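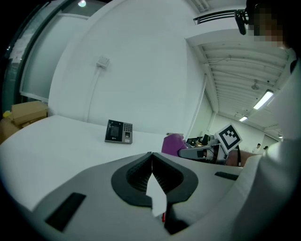 **Valine House, shared kitchen and back stairs – June walk-round**

Done by Ilgın Çınar, with Mircea Zamfir holding the ladder and the opinions.

- [x] Fire door, kitchen. Closes by itself, eventually. Closer needs a quarter turn.
- [ ] Fire door, back stairs. Propped open with a tin of paint again. Same tin as last time, magnolia.
- [x] Smoke alarm, landing. Tested at 7.40 am, so everybody knows it works.
- [ ] Heat alarm, kitchen. Still wearing a shower cap. Ulla says it was for the decorating. The decorating finished in March.
- [x] Fire blanket. On its hook, tabs hanging down.
- [ ] Extension leads. Kettle, toaster and fan heater all on one block. The block is rated for less than the kettle and toaster together. Heater removed to my office, where it is very nice.
- [x] Hot tap. Fine.
- [ ] Stair lighting. 2 bulbs out, top flight. Helge to replace – he has the key to the cupboard and has had it for some time.
- [ ] Handrail, bottom bracket. Wobbles. Longer screws on order, 176 being the smallest box Khalaf would sell us.
- [ ] Bins. Must be 300 cm from the back door. They are beside it, admiring the view.
- [x] First aid box. Full, apart from plasters.

Open items to Sølve Haugland before the next round, please.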